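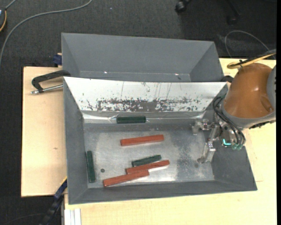 Workshop Notebook, Lillow Materials Room
April 9, 2020
Entered by: Caroline Gachanja
Read by: Lorraine Dunstan, Mārtiņš Adomaitis
Subject: Condition of the grey bins and the bar blocks

1. Purpose of entry

Mārtiņš Adomaitis asked that the state of the front bin be written up before any decision is made on refinishing. The last entry on the bins was made in August and dealt only with the outside corners. The present entry deals with the inside surfaces and the blocks, with a short note on the table.

2. Front bin, interior

The floor has lost its grey finish over most of its area and is now silvery and mottled. It reflects strongly at the lower centre, to the point that scuffs are difficult to judge under the ceiling lights. Darker scuffing is present toward the right. A small dark round spot lies on the left part of the floor. I have not established what it is. It did not lift with a dry cloth, and I did not try solvent.

The sloping panel on the far side is the worst of the surfaces. Thin dark vertical scratches run down the middle. Along the lower half there is a broad band of chips and worn marks, heaviest near the centre, where the separate marks have merged into a grey patch. The shiny strip below the panel is wrinkled at its left side and again near the right end.

The side walls remain matte grey and I would leave them alone for the present.

My reading is that most of the damage to the panel is from blocks striking it and sliding down. Lorraine Dunstan holds that some of it dates from the period when the bins were stored one inside the other. Both may be correct. The stacking practice ended 18 months ago and there are no written observations from before that date, so the matter cannot be settled from this notebook.

3. Blocks

The mixed set of reddish-brown and dark green bars was in the front bin, three of each colour. All were present. The green bars have a ridged face. Dirt collects in the ridges, and they were brushed out dry.

Length was checked with the steel rule. The green bars were all 159 mm. One reddish-brown bar read slightly under, but its end is rounded from wear and I would not rely on the figure. Bernadette McGrath will repeat the measurement with calipers.

The dark green is hard to pick out against worn grey when the room lights are low. The reddish-brown is easier. If another set is ordered from Mac Giolla, a lighter green should be requested. Order code to be confirmed with Bernadette McGrath, as the one on the storeroom card belongs to an older length.

4. Rear bin

The second grey bin stands directly behind the first and was not inspected today. It should receive the same treatment as the front bin, on a separate page. Please do not swap the two until that page exists, as the condition notes would then be attached to the wrong bin.

5. Table

The pale wooden top was wiped around both bins. I did not lift either bin and can say nothing about the surface beneath. Felt pads were proposed in August and not ordered. The proposal stands.

6. Refinishing

Two options have been discussed.

(a) Strip and recoat the interior with the Natden grey. Bernadette Ó Briain estimates about 12 hours in the paint area for one bin, curing excluded. The bin would be out of use for that time and the blocks would go to the shelf box.

(b) Leave the floor as it is and fit a loose liner to the far panel only. A trial piece of Natier sheet is in the flat drawer. It is slightly too wide at the top and would need to be trimmed to follow the taper of the panel.

I favour (b). The floor is even enough that a block lies on it without catching, and fresh paint would mark again at the first drop. The chipped band on the panel is a different case. Loose flakes could come away and work into the ridges of the green bars. I ran a gloved finger along the band and nothing came off, but the test was brief.

Lorraine Dunstan asks that the panel be wiped with a damp cloth and the cloth kept, so that any flakes can be seen. Agreed. Plain white cloth, bagged and labelled.

7. Handling, until further notice

Blocks are to be placed in the bin, not tipped from the box.
No tape is to be applied to the shiny strip. The wrinkled areas may lift with it.
No abrasive pads on any interior surface.
New marks are to be entered here with initials, including marks that appear minor.

8. Open items

Caliper check on the reddish-brown bars: B. McGrath
Inspection of rear bin: M. Adomaitis
Cloth test on far panel: C. Gachanja
Trim Natier sheet to template, 2 pieces if the stock allows: B. Ó Briain
Identify round spot on floor: unassigned

Addendum, same day. Bernadette Ó Briain reports that the sheet in the flat drawer has a crease across one corner. It may still be large enough once trimmed. She will cut the card template first and lay it over the sheet before any further stock is requested.

C.G.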